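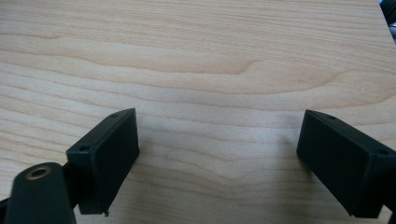

**Oiling or lacquering shared tables in a members' reading room**

**desk_and_ledger** wrote on 2025-05-30:

The Brasora Reading Society is reviewing how it looks after its furniture and would welcome advice from other societies. We have 30 tables in pale wood, all in daily use. The present practice is to oil them once a year, in July, when the room is closed for a fortnight. Our supplier, Desov, has proposed that we change to a hard lacquer. The quotation is 3,412 pounds for the full set, including sanding. May I ask what others have found?

---

**northgallery** wrote:

Our society changed to lacquer some years ago and has no regrets. Cleaning is limited to a damp cloth, and cups left without a mat do no harm. Members were informed by notice and there were two letters of complaint, both about the smell during the first week.

---

**Vídalín_Library** wrote:

I must disagree with the previous reply. Lacquer performs well until it is chipped. After that, water enters at the chip and the whole top has to be stripped. An oiled table can be repaired in one corner on a quiet morning. We spend around 500 pounds a year on oil, cloths and labour, and our tables are older than the building's heating.

---

**northgallery** wrote:

> the whole top has to be stripped

This has not been our experience. Small chips were filled by the contractor at no charge under the agreement. I would accept that a cheap lacquer may behave differently.

---

**desk_and_ledger** wrote:

Thank you both. I should have stated that our yearly limit for furniture is 2,000 pounds, so the work would have to be split over two years. Is it acceptable to have both finishes in one room?

---

**tiromora_hall** wrote:

At Tiromora we did precisely that. Readers soon formed a preference and the lacquered tables were left until last — the glare from the windows was the reason most often given. I would ask for a matt sample on a spare board before signing anything.

Please also check how oily cloths are to be disposed of. They can catch fire if left in a heap. Ours are laid flat outdoors to dry before they go in the bin.

---

**Vídalín_Library** wrote:

I support the request for a sample. It should be kept by a window for a month and used for hot drinks in the meantime.

---

**desk_and_ledger** wrote:

A matt sample has been requested from Desov. The tables will be oiled in July as usual, and I will report here once the board has had its month by the window.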